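Lecture 14: Chores as a test of manipulation

Reading for this week: the Drascombe task sheets, parts A and B. Bring the blank scoring form to the Monday session. The part on contact models from the previous lecture is assumed.

1. The question

The question for this lecture is whether a machine can do ordinary chores yet, in a house or on a shop floor. It is a badly posed question as it stands. "Chore" has no fixed content, "do" has no pass mark, and "yet" depends on who is paying. Most of the disagreement in the press and in company reports comes from people filling in these three terms differently and then comparing answers.

In these notes a chore is a task with four properties. It is done often. It is done in a place arranged for people. The objects change from one occasion to the next. A person of ordinary ability is expected to finish it without being told how. Washing up qualifies. Feeding blanks into a press at a fixed station does not, although it is dull and repetitive, as the objects do not change.

A dishwasher does part of a chore. It washes, and leaves the loading, the unloading and the decision about what may go in. Most domestic machines have this shape: the process is enclosed in a box and the handling is left outside. What remains outside the box is the subject of this lecture.

2. Breaking a chore down

Take "put the vegetables on to boil". Written out for a machine, it becomes at least the following:

Find the pot and check that it is the right one and is empty or suitably filled.
Find the vegetable, on the counter or in whatever holds it.
Grasp it firmly enough to lift and lightly enough not to crush.
Carry it over the rim of the pot without touching the handles.
Release it at a height that does not splash.
Turn the knob that belongs to the ring under the pot.
Confirm that the ring is on.
Come back at the right time.

The list is longer than the sentence, and the lines differ in kind. The first two are perception. The next three are contact. The sixth is a mapping problem: on a hob with four rings and four knobs the correspondence is printed in small type or not at all, and people learn it by trial. The last two involve keeping track of a process that goes on while the arm is doing something else.

Progress has been uneven across these kinds. Locating a pot of a strong plain colour on a dark hob is close to solved under even light. Grasping a firm object of moderate size from a clear surface is reliable enough to sell. Recognising that a step has failed, and choosing a sensible next action, is not.

3. Compounding

Suppose a chore has n steps, each succeeding with probability p, independently, with no recovery. The whole succeeds with probability p to the power n. With p = 0.95 and n = 8 this gives 0.66. A step that works nineteen times in twenty sounds good in a demonstration, and yields a chore that fails one time in three.

The independence assumption is poor. Failures cluster. A pot set down slightly off the ring makes the next three steps harder. In the other direction, recovery improves the figure considerably: if the machine can detect a failed step and repeat it once, the failure rate of that step falls from 0.05 to 0.0025, and the whole chore succeeds 98 times in 100. This supposes that the failure is detected and does no lasting harm. A missed grasp can be repeated. A dropped egg cannot.

It follows that for long chores the quality of failure detection matters more than the quality of the first attempt. Published results seldom report it separately. When reading a paper, look for whether the attempt was stopped by the machine or by the person running the trial.

4. The Berkden trials

The Berkden exercise is used throughout this part of the course. A single arm with a two-finger gripper was given kitchen and light workshop tasks, with the object positions varied between attempts. There were 1629 attempts. Of these, 441 were completed from start to finish with no human touch and no reset, or 27 per cent.

Three cautions apply to that figure.

First, the tasks are pooled. Short tasks (close a drawer, set a cup upright) account for most of the completions. Multi-stage kitchen tasks did much worse. The pooled rate should not be quoted for any one of them.

Second, completion was judged by final state. An arm that knocked a spoon to the floor and then placed the carrot correctly was scored as complete. A householder might take a different view. The Drascombe sheets add a separate mark for side effects, and you will use that version in the practical.

Third, no time limit was imposed. The median for moving one item from the counter to a pot was almost 26 seconds. A person does this in a second or two. For an unattended job at night the difference may not matter. For cooking, where other steps are waiting and the ring is on, it does.

5. Shop floor compared with kitchen

The Ackroyd workshop cell covers similar operations: picking mixed parts from a tray, turning them over, placing them in a fixture. Performance there is far better, and the arm is no cleverer. The following differences account for most of it.

Lighting is fixed. The tray is always in the same place to within a few millimetres. The parts come from a known list. The fixture is chamfered and guides the part in, so the last stage of the placing is done by geometry. A failed part goes down a reject chute, and somebody deals with the chute at the end of the shift.

Each of these is an engineering change to the surroundings, paid for once and recovered over a long run of identical work. A household does not have the run. Few people would accept a kitchen rebuilt around an arm, and the cost would be spread over a few meals a day. The usual proposal is therefore to leave the kitchen alone and make the machine more general, and this is where learned control comes in.

6. Learned control and simulated kitchens

A learned policy maps camera images and joint readings to motion commands. It needs many examples, and examples gathered on a real arm are slow and wear out the arm. Simulation provides them more cheaply. Cabinets, worktop finishes and appliances can be exchanged between runs, so that the policy meets a large number of kitchens before it meets a real one.

Simulators are good at rigid bodies in free space, and at collisions between simple shapes. They are fair at hinged doors and knobs. They are weak on the things that make up much of real cooking: soft food, wet surfaces, steam, powders, film packaging, liquids being poured. A simulated vegetable is usually a rigid body with a picture on it. It will not bend, bruise or slip out of its skin. A policy trained on it will tend to grip too hard or in the wrong place, and will have had no occasion to learn otherwise.

A second weakness concerns sight of the work. Arm and gripper block the camera at exactly the moment when position matters most. People manage this by touch. Most low-cost grippers have no useful touch sensing, and what they have is seldom modelled. The usual remedy is a second camera at the wrist, which helps with the approach and is of limited use once the fingers have closed.

The Lumell task set, used in the practical, is a simulated kitchen with a range of stove-and-counter layouts. Set the pot position to vary over all four rings. Leave the clutter objects switched on; results obtained with them off will not be accepted. Record for each attempt: start state, final state, time, any contact with an object that is not part of the task, and the step at which the attempt first went wrong. The last entry is a matter of judgement, and two people scoring the same run should do so separately and then compare.

7. Where this leaves the question

Single-step handling of firm objects is within reach in most kitchens. Chains of three or four steps work in kitchens resembling those used in training, with supervision. Whole chores, unattended, in a house the machine has not seen, are not yet available at any rate of success that would be tolerated from a paid helper. On the shop floor the answer depends almost entirely on how much of the surroundings may be changed.

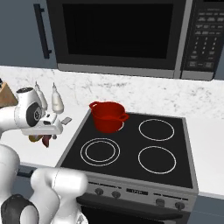

Supervision has a cost of its own and should be entered in the accounts. If one person can watch a single arm, that person could have done the chore. The break-even point comes when one person can watch several, and this depends on how often each arm asks for help and how long it can safely wait for it. Waiting is cheap when the task is folding towels and expensive when a ring is on. Next lecture: requests for help, and how to set the threshold at which a machine makes them. The scoring forms are due before it.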